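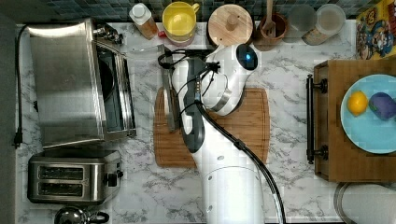
Karine: I'd start by asking why you need a toaster and a toaster oven within arm's reach of each other. They both make toast. One of them is taking up the space you say you haven't got.

Syahrul Sumampouw (thread starter): Fair, but the toaster oven doesn't do toast well. It dries the bread out and takes an age. We use it for small trays of things when it isn't worth heating the big one. The toaster gets used every single morning. Question was really about the row along the back, the jars and so on, and whether I should pay for what Nondell are suggesting.

For anyone who missed the first thread: Nondell came to measure up for a new cupboard door and left me with a quote for a "breakfast station". It's a shelf on the wall over the tiles plus a lift-up box to hide the appliances. Over £400 before fitting. The worktop is 612 mm front to back where they measured it, and I lose a good part of that to the stuff at the back.

Fairweather: A breakfast station. It's a box with a flap on it. I had something similar in my last house and the flap was up from the week it went in until the day we moved out. You can't run a toaster in there with the lid down and you'll never wait for it to cool before you shut it, so it stays open and you've got a worktop with a box on it as well as everything else.

Also whoever drills into mosaic tile for a shelf had better know what they're doing. Small tiles, lots of joints. Did they say who replaces any that crack?

Syahrul Sumampouw: They did not. The quote says "making good by others".

Fairweather: There you go then.

gasmark3: Going against the grain, I like a shelf there. Ours is oak, shallow, holds the mugs and the tea and coffee. Worktop underneath wipes down in one go. Wouldn't bother with the lift-up box, but don't write the shelf off because a firm gave it a daft name.

Fairweather: And what's on the worktop under the shelf now?

gasmark3: The bread bin.

Fairweather: So you got a shelf and the stuff came back.

gasmark3: I got a shelf and a bread bin I wanted. You're very hard work.

Karine: Back to the jars. Do you use what's in them? I don't mean to be rude, but half the kitchens I go in have a row of glass jars filled once for the look of it. Wooden pot with a lid, wooden bowl with a spoon in it, all very nice. If you're not opening them most days they can live in a cupboard. I'd also want to know why a spoon is in a bowl on the side when there must be a drawer somewhere.

Syahrul Sumampouw: The spoon lives there because I reach for it. The lidded pot is salt. The jars get used, some more than others. I'll admit the palest one hasn't been touched since the summer.

Karine: That's one gone, then.

hobnob_jen: What's the chopping board doing right in the middle? I had mine out permanently and everything landed on it. Post, keys, school letters. I stand it on its edge now behind the bread and I've got a proper bit of clear worktop to look at. It did wonders for my mood!

Syahrul Sumampouw: It's there because that's where I chop. If it goes behind something I'd be getting it out five times a day.

wetroomwilf: With you on that. I don't follow the advice where you put away the thing you use in order to admire the gap. A board with a groove round it is the most useful object in the room. Leave it where it is. What I would move is the kettle. Down at the near corner by the toaster it's in the way of your elbow every time you butter something.

Syahrul Sumampouw: The kettle moves about, if I'm honest with you all. It ends up wherever the last person left it.

Karine: Could we see the other end? You keep saying there's no room, and I have my doubts.

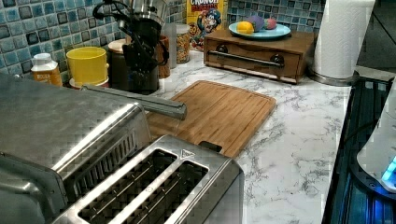

The other end, with the cereal and the little drawer cabinet.

Syahrul Sumampouw: So that's what the toaster side looks over to. The wooden cabinet with the long handle was my aunt's and it isn't going anywhere, before anyone starts.

Karine: Thank you. I had my doubts and I still have them. You've got clear worktop along the front. What you haven't got is a clear back. Those are different complaints, and only one of them would be helped by Nondell. Cap'n Crunch goes in a cupboard for a start. It's a cardboard box propped behind a jar. You'd have to move the jar to get at it.

hobnob_jen: Oh, I like the cabinet! What's in the drawer?

Syahrul Sumampouw: Batteries, string, takeaway menus, a tape measure, the warranty for the toaster.

Fairweather: Then there's your free storage. Clear that lot out and put the tea and the salt in it. I'd sooner have one useful drawer at worktop height than any amount of flap.

gasmark3: A drawer full of loose salt. Lovely.

Fairweather: In its pot. Obviously.

wetroomwilf: What's the worktop made of, by the way? If it's real marble I'd worry more about that than about the jars. Kettle drips, lemon off the board, whatever's in the bottle at the back. It all marks.

Syahrul Sumampouw: It was here when we bought the place and the seller's form just said "marble". The Nondell chap wanted to sell me a tub of Clernotent for it, £30, to be put on every spring. I haven't bought it. Does anybody rate it?

wetroomwilf: Never used it. I'd want to know what you've got before putting anything on it. If it's a quartz made to look like marble, a sealer has nothing to do. Put a few drops of water somewhere out of sight and come back in a quarter of an hour. If the patch has gone darker it's soaking in.

gasmark3: I used Clernotent on slate and it was fine. Smelled awful for a day.

wetroomwilf: Fine compared with what?

gasmark3: Compared with not smelling awful. I don't know. The slate looked the same afterwards.

Syahrul Sumampouw: Right. I've emailed Nondell and told them no to the box. Said I might come back about a shelf if they put in writing what happens with broken tiles. The quote runs out on 03/11/2023 so I expect I'll get a phone call before then telling me it's going up.

Fairweather: You will. And then it'll run out again a month later at the same price.

Karine: And the toaster oven?

Syahrul Sumampouw: Staying.

Karine: Use it for toast for a week with the other one in the cupboard, and then tell me. I bet you cope.

Syahrul Sumampouw: I bet I don't, but all right. The cereal's already moved. My son has asked where it is twice.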